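采访对象想在发表以前看全文，并且要求删掉一段话，我应该怎么回答他？

板块：自由撰稿与编辑 > 采访

慢车去Dellport

大家好。中文不是我的第一语言，我写得比较慢，如果有的句子不自然，请原谅，也可以告诉我。

我是自由撰稿人，住在Gukow，主要给杂志写人物稿。这个夏天我为《Ivau》写一篇人物，对象是Dellport的一位退休的轮渡轮机长。他在同一条航线上工作了大半辈子，退休以后在自己家的车库里修老的船用柴油机，修好了就送给愿意用的人。编辑很喜欢这个题目，准备放在十月的那一期。正文的长度比较宽松，另外还要一个边栏，700字，讲那条已经停开的航线。

采访我去了他家里做，录音一共126分钟。他一开始很紧张，话很短，我问什么他就答什么，后来他的妻子拿了咖啡来，他慢慢放松了，讲了很多。其中有一段，他讲到从前的船公司在维修上省钱，有一次开船以前他在机舱里发现一个阀门有问题，他向上面报告，上面让他照常开船。他开了。那天没有出事，但是他说他到今天还会想到这件事。我认为这一段是整篇稿子的中心，没有它，这篇文章就只是一个老人喜欢修机器的故事，很可爱，但是很轻。

采访结束的时候，他在门口问我，登出来以前能不能先给他看一看。我当时已经很累，又要赶公共汽车，就说“没问题，到时候我们联系”。我现在知道这句话说得不好。它的意思很模糊，他理解成“你会看到全文，你可以改”，而我心里想的只是“我会向你核对一些事实”。

上个星期他给我写了信，很有礼貌，写在纸上，寄来的。信里有两件事。第一，他希望看全文。第二，关于阀门的那一段，他请我不要写，理由是从前的同事有的还住在Dellport，他们会不高兴，他也不想在市场上碰到他们的时候解释。

我的问题是：

我对他说过“没问题”，这算不算是承诺？我是不是必须给他看全文？

他在录音的时候没有说“这一段不要写”，录音机就放在桌子上，红灯亮着，他看得见。现在他后悔了，我可不可以还是用？

我应该什么时候告诉编辑？离交稿还有10天。我以前没有给《Ivau》写过稿，很怕编辑觉得我不专业。

还有一个小问题。我用Higuchi把录音转成文字，它把很多机器方面的词都写错了，有的地方一整句都没有意思。有没有人有比较好的办法整理录音稿？我现在是打印出来，用笔改，桌子上到处是纸。

先谢谢大家。

补充（同一天晚上）：有人在下面问他有没有签过什么文件。没有。我从来没有请采访对象签过文件，编辑也没有要求过。合同是我和杂志之间的，里面只写了稿费、交稿的日子和版权，关于采访对象一个字也没有。

分享 10 · 收藏 · 举报

灯下改稿

我先在杂志做了很多年编辑，后来自己也写，所以两边的椅子我都坐过。中文是我成年以后学的，我会尽量写清楚，可能会写得很长。

先说最急的：今天就写信给编辑。你不需要等到你想明白了再写。编辑最怕的事情是在排好版以后才听说有问题。你在交稿前10天告诉她，她有时间想办法，可以问主编，可以改标题，可以把另外一篇先准备好。你在交稿前一天告诉她，她就只能生气。你担心她觉得你不专业，我的经验正好相反，撰稿人早一点说“我这里有一个困难，情况是这样，我打算这样处理，你怎么看”，我会更愿意再找这个人写。信写短一点，五六句话就够了。把采访对象的原话抄给她看，不要用自己的话转述。

然后说“没问题”这三个字。

法律上怎么算，我不知道，每个地方不一样，如果你真的担心，应该去问懂法律的人。我只能说做事情的道理。你说了一句模糊的话，他按照对他自己有利的方向去理解，这很正常，任何人都会这样。责任在你这里比较多，你是做这个工作的人，他也许一辈子只接受这一次采访。所以你不能假装没有说过。但是你也不需要把它执行成最大的意思。你可以给他打一个电话（我建议打电话，他用纸写信给你，说明他对这件事很认真，收到一封很短的电子邮件会觉得冷），向他道歉，说你那天讲得不清楚，然后把你能做的事情一件一件讲明白。

通常能做的事情是这些：

他说的每一句被直接引用的话，可以念给他听。如果有的话你听错了，或者剪短以后意思变了，你改。

所有的事实，比如年份、船名、职务、机器的型号，请他核对。他是专家，你不是，他一定会找出错误。我每一次做这一步都会找到错误，有一次连人家住的街都写错了。

文章里面写到别人的部分，先不给他看，那是别人的事。

全文给不给看，要看杂志的规定。有的杂志绝对不允许，有的不管。你先问编辑，在问到答案以前不要向他答应什么。你已经模糊过一次了，不要有第二次。

关于阀门的那一段，这是真正难的地方，我说说我会怎么想。

录音机放在桌子上，红灯亮着，他知道你是来采访的。按照一般的规矩，说出来的话就是可以用的，事后不能收回。政治人物、公司的经理、经常上报纸的人，我会很严格地照这个规矩做。他们懂这个游戏，他们身边还有人专门替他们懂。可是一位退休的轮机长，咖啡喝到第二杯，忘记了机器还在录，这个情况不一样。规矩允许你用，这只是说你用了没有人可以骂你违反规矩。你以后还要不要在心里骂自己，规矩管不到。

我会先弄清楚他到底怕什么。信里写的是“同事会不高兴”，但是写在信里的理由常常是比较容易写出来的那一个。也许他怕的是别人说他当时胆小。也许他怕的是公司，虽然公司可能早就没有了。也许是他的妻子以前不知道这件事，那天在厨房里第一次听到。你打电话的时候不要争论，先问：“您最担心的是哪一句？”我用过这个问题很多次，大部分时候对方说出来的是很小的东西，一个人的职务，一个外号，一个可以猜出是谁的年份。把那个小东西拿掉，整段就可以留下来了。

举我自己的一个例子，细节我改过了。我写过一位面包师，她讲到她的师傅对学徒很坏，讲得非常好，后来她请我全部删掉。我问她最担心哪一句，她说是师傅的围裙。那个围裙上面绣着一种花，整个城的老顾客一看就知道是谁。我把围裙删了，其他的一句都没有动，她看了以后说可以。如果我一开始就和她讨论新闻的原则，我们可能到今天还在讨论。

如果问了以后他还是坚持全部不要，那么你有几条路可以走。可以不引用他的话，用一句比较轻的叙述代替，比如写那些年里船上的维修越来越省，他有时候睡不好。可以去找别的材料，停开的航线一般会有当地报纸的旧报道，事故和维修的记录有时候图书馆也有，这样这件事就不靠他一个人的嘴。也可以和编辑一起决定还是要用，但是要提前告诉他，让他有准备，不要让他在市场上从别人那里听到。最后这一条我只用过一次，心里不舒服了很久。

你说没有这一段，文章就“很轻”。我请你再想一想。一个人每天修从前那种机器，修到完全没有毛病，然后白白送给别人，读者不需要知道阀门的事，也会感觉到后面有什么。你知道，你写的时候句子的重量会不一样。当然你也可以说这是老编辑安慰撰稿人的话，我确实用这个话安慰过不少人。

现在说整理录音稿。

我没有用过很多软件，Higuchi用过，普通的谈话还可以，一到专业的词就不行了，你遇到的情况我都遇到过。我的办法很旧。先不改，从头到尾听一遍，手里拿着打印出来的稿子，只在边上做记号，不停下来。第二遍只听做了记号的地方。听的时候把时间写在纸边，以后核对会快很多。126分钟的录音，不要想着一个晚上弄完，耳朵累了以后会听错，而且自己不知道自己听错。

机器方面的词，你可以先写一张单子，把听不懂的都放上去，打电话核对的时候请他一个一个讲。他会很高兴的，没有一个轮机长不喜欢讲机器。这个电话开头先讲机器，后面再讲阀门那一段，气氛会好得多。

纸太多的问题，我是按照内容分，不按照时间分。讲童年的放一起，讲船的放一起，讲现在的放一起，每一叠用回形针夹住，最上面放一张空白的纸，写一句话：这一叠想说什么。如果这句话写不出来，这一叠就先不用。我不喜欢用订书机，一篇稿子写完以前，同一张纸要换好几次地方，订了又拆，角都破了。 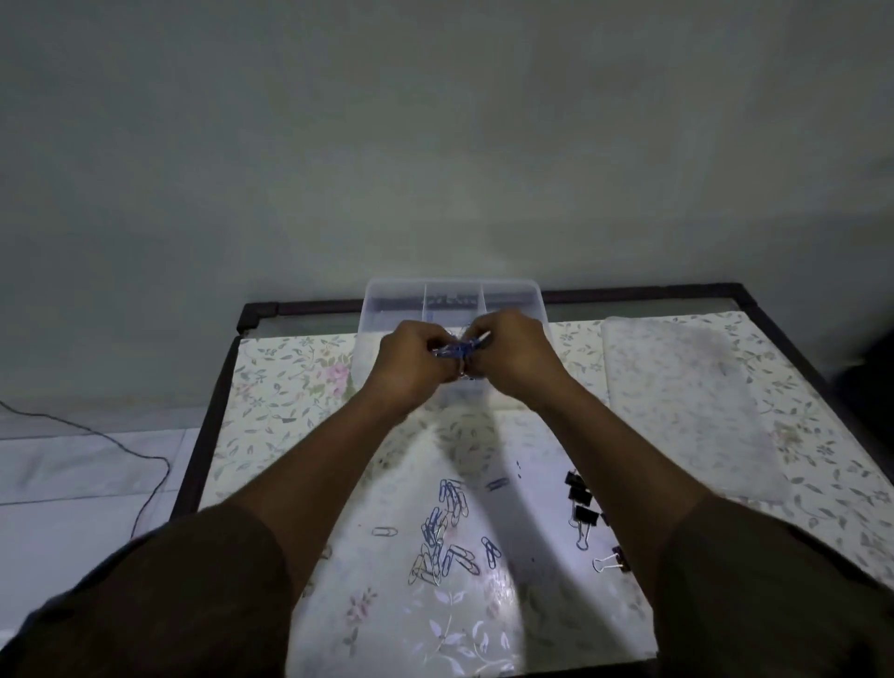

蓝色的回形针和透明的分格盒

颜色也可以利用。我给自己定的是：蓝色夹的是已经核对过的引语，别的颜色还没有核对。这样在交稿前一天很累的时候，我看一眼就知道哪里还不能放心。有的同行用电脑上的表格做同样的事情，也很好，我试过，后来还是回到纸上。我没有特别的道理，习惯罢了。

还有关于边栏。700字写一条停开的航线，听起来很容易，其实比正文难，请你早一点开始。边栏里全是事实，每一句都可能错。我的建议是边栏里不要再引用他的话，全部用别的来源，这样即使正文那边还在谈，边栏可以先交给编辑，她看到手里已经有东西，也会安心。

最后，以后的采访，请在打开录音机以前把话说清楚。我自己的固定的几句话是这样，你可以拿去改：

“我会录音，录音只有我自己听。您说的话我可能会引用。如果有什么话您不希望我写，请在说以前告诉我，我把机器关掉。发表以前我会打电话向您核对事实和您的原话，全文要等杂志出来才能看到。这样可以吗？”

等对方说“可以”，这一句也要录进去。说完这些，气氛会冷一会儿，没有关系，过一会儿就好了。我年轻的时候怕气氛冷，经常跳过去不说，后来的麻烦都是从那里来的。

有帮助 126 · 回复

三号抽屉

直接用。他说了，你录了，就这样。记者如果每次都听采访对象的，那就变成写广告了。全文也绝对不要给他看，看了他会从第一句改到最后一句，我有一次给人看了，他把自己的年龄都改小了。

Higuchi里面有一个地方可以自己加词，把那些机器的名字先加进去再转一次，会好一点。我忘了在哪个菜单里面。

有帮助 2 · 回复

 慢车去Dellport 回复 三号抽屉
 谢谢，我找到了那个加词的地方，重新转了一次，活塞和气缸现在是对的，别的还是要自己听。关于直接用，我明白您的意思，可是这位先生送我到车站的，我觉得我做不到完全不理他。

 三号抽屉 回复 慢车去Dellport
 送你到车站和这个没有关系吧。不过你自己决定。

潮位表

我同意第一位的大部分意见，只补充几点，其中有一点和他不一样。

不一样的是打电话。我觉得你应该打电话，但是打完以后一定要再写一封信，把电话里说好的事情写下来。他喜欢纸，你就用纸。电话里两个人都觉得说清楚了，过了几天，各人记得的是各人想记得的。你现在的麻烦就是从一句口头的话开始的，不要用另外一句口头的话去解决它。信不需要像合同，写“我们昨天说好的是”，然后几行字，最后写“如果我有理解错的地方，请您告诉我”，就可以了。自己留一份复印件。

我给你写一个样子，你按照自己的情况改：

“尊敬的先生：谢谢您昨天和我通电话。首先我再一次向您道歉，那天在门口我没有把话讲清楚。我们昨天说好的是：文章里直接引用您的话，我都已经念给您听，您改正的地方我会照改；船名和年份按照您给我的单子；关于那一次开船的事，我会写成您同意的那个样子，不写日期，也不写当时值班的人。文章由杂志编辑，标题和长短我不能决定，如果编辑的修改影响到上面的内容，我会马上告诉您。如果我有理解错的地方，请您告诉我。”

请注意中间那句“标题和长短我不能决定”。这句话很重要。我以前有一篇稿子，正文和对方谈得非常好，每个字他都满意，结果杂志的标题正好用了他最不喜欢的一个词，他认为是我骗了他。标题是编辑部在最后一天定的，我自己也是买了杂志才看到。从那以后我每次都提前说，并且也请编辑在定标题的时候给我看一眼。大部分编辑愿意。

第二点，你写到他的妻子拿咖啡来。那么她当时在房间里吗？如果录音里有她说的话，哪怕只有一两句，你要用的话也要问她本人，不要只问他。她不是被采访的人，她没有答应过你什么。这种事很容易忘记。

第三点，你在稿子里写了别人以后，要想一想那个“上面”是谁。轮渡公司在一个小地方，机舱的上面可能只有那么几个人，不写名字，当地人也会知道。如果那个人还在，按照道理你应该给他一个说话的机会，或者至少和编辑讨论过要不要给。这不是为了保护他，这是为了保护你和杂志。阀门的事现在只有一个人说，没有文件。你的采访对象也许记得完全正确，我也相信他，但是过去这么多年，人的记忆会自己修理自己。

关于录音，请至少保存到杂志出来以后很久。我自己是什么都不删，每一份存在两个地方，一个在电脑里，一个在外面的硬盘里，硬盘放在另外一间屋子。文件名里写日期和地点，不写对方的名字。

整理稿子的时候，我还有一个小习惯，可能对中文不是母语的人特别有用。我们听自己的第二语言，脑子会自动把没听清楚的地方补上，补得很顺，所以我们不知道那里有洞。我会把最重要的几段引语隔一天再听一次，而且不看文字，先自己写下来，再和原来的比。如果两次不一样，就请一位母语的朋友听那几秒钟。只给他听那几秒钟，前后都不要，这样对采访对象也比较尊重。

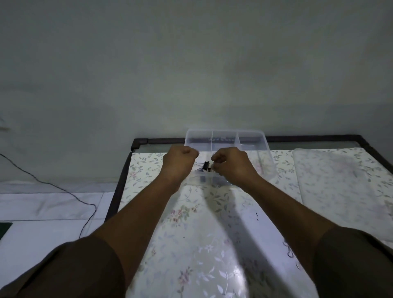

如果他在电话里要改自己的原话，改得更好听、更正式，我应该照改吗？

事实错了或者意思不准确，应该照改；只是想要更好听，可以请他把话再说一遍，你用新说的那一句，或者把引号去掉，用你自己的叙述来写。不要把他没有说过的句子放在引号里面。要是新的那一句意思和原来的不同，你先问编辑再决定，并且把两个版本都留在笔记里。

这个问题我自己以前也问过别人，所以一起写在这里，你打电话的时候多半会碰到。老一辈的人看到自己的口语变成文字，常常觉得难为情，觉得“我说话怎么这样没有文化”。可以向他解释，读者喜欢的就是他说话的样子。有的人听了会放心，有的人还是要改，那就改得少一点。

再说一个实际的：打电话以前，把你要念的引语打在单独的纸上，字大一点，一张纸一段，念完一段，他说可以，就在那张纸上写“可以”和时间。不要对着全文念，你会忍不住多念前后的句子，他会问前面是什么、后面是什么，最后你等于把全文都念给他听了。我就这样念过一次全文，电话打到晚饭都凉了。

祝你顺利。这篇登出来以后我想去找来看，我小时候也坐过这样的渡轮。

有帮助 10 · 回复

 慢车去Dellport 回复 潮位表
 非常感谢，您的信的样子我抄下来了。他的妻子确实在房间里，录音里她说过“你别讲这个了”，我以前听的时候没有注意，以为她在讲别的。今天又听了，她是在阀门那一段中间说的。我想我现在比较明白他为什么写信。

 潮位表 回复 慢车去Dellport
 那你打电话的时候更要慢一点。也许可以先问她好。

 灯下改稿 回复 慢车去Dellport
 同意楼上关于写信的意见，我收回我的“打电话就够”的意思，应该两个都做。编辑那边你写信了没有？

 慢车去Dellport 回复 灯下改稿
 写了，昨天晚上。她今天早上就回了，说杂志不给采访对象看全文，但是可以念引语，事实核对她那边也有人做，让我把单子给她。关于阀门，她说先听他怎么讲，再一起决定，不急。她没有生气。星期二我打电话给他，边栏我已经开始写了，现在太长，要删。

评论 10 · 分享 126
最后更新：2025年7月6日
联系我们 | 使用规则 | 版权归各发帖人所有，转载请先询问 | 回到页首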